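4.2 Stone floors and the carrying of speech

Of all the surfaces we surveyed, polished stone gave us the most surprises. We had gone in expecting it to behave like the painted concrete in section 4.1: bright, hard, and unkind to conversation. The recordings told a richer story, and it is a pleasure to be able to set it out at some length.

The survey covered 109 domestic and semi-public rooms in Jokstead, all on the ground floor, all with at least one wall facing the street. Residents kept a listening diary in January and filled in a short form on every room they used for talking: meals, visits, homework, phone calls. We then visited each room, played the same set of short spoken sentences from a loudspeaker placed at seated height, and recorded them at three positions. Figure 3 gives the type of floor and furnishing that dominates the stone-floored group, a marble tile surface with light folding furniture standing on it.

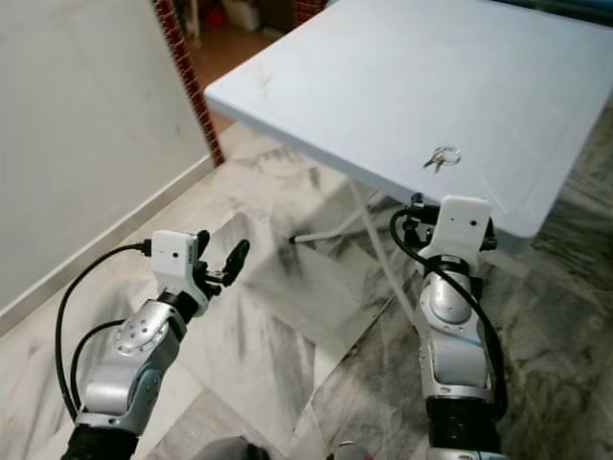 Marble makes a room louder, but it also makes it friendlier, and I would not trade mine for carpet, wrote Pitkänen in the margin of the form, adding that voices from the kitchen "arrive whole" at the far end of the hall. Several other diaries made the same point in their own words. People with stone underfoot complained about chairs, shoes and dropped spoons. They very rarely complained about speech.

The measurements go some way toward explaining this. Stone reflects nearly all the sound that reaches it, so the early reflections — those that arrive close behind the direct voice — are strong and clean. The ear tends to fold such reflections into the voice itself, and the speaker seems nearer than they are. Trouble starts with the later reflections, which bounce between floor and ceiling and blur the ends of words. In rooms with high, bare ceilings the blur wins. In rooms with a bookcase, a heavy curtain or even a coat rack near the talkers, the late part drops away while the early part stays almost untouched. We find this a wonderful result, and a cheap one to make use of!

Furniture matters as well, and small tables matter more than we had guessed. A tabletop sits between the mouth and the floor and offers a second reflecting surface at a much shorter distance. When we moved a table out of the way and repeated the sentences, listeners seated across from the loudspeaker rated the voice as thinner and farther off. Putting a thick cloth on the table had a similar effect, though a weaker one. The Gretura rating sheet, which we used throughout, has 8 steps from "lost" to "effortless," and the change was large enough for untrained listeners to mark it without prompting.
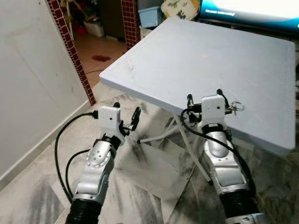
The height of the table deserves a study of its own. Our listeners were all adults on ordinary chairs, and we have no data on children, who sit with their heads much closer to the reflecting edge and may well hear a different room altogether. Nor did we control for what was on the table. A stack of plates scatters high frequencies, and a family meal puts a good deal more than plates between the talkers.

One further pattern is worth reporting, although we did not set out to look for it. Residents in stone-floored rooms described speaking more softly at night than residents with wood or vinyl, and they described doing so without being asked. The Stakov corpus of household talk, with its 3000 short clips, may be a good place to test whether this habit leaves a trace in level alone or also in pace and phrasing. We suspect both. Anyone who has whispered in a tiled hallway knows how quickly the room answers back, and people seem to learn that answer well enough to plan for it.

For the comparison with wood floors we kept the loudspeaker level and the seating positions unchanged. Those results follow in section 4.3, with the rooms that had rugs over part of the floor treated separately.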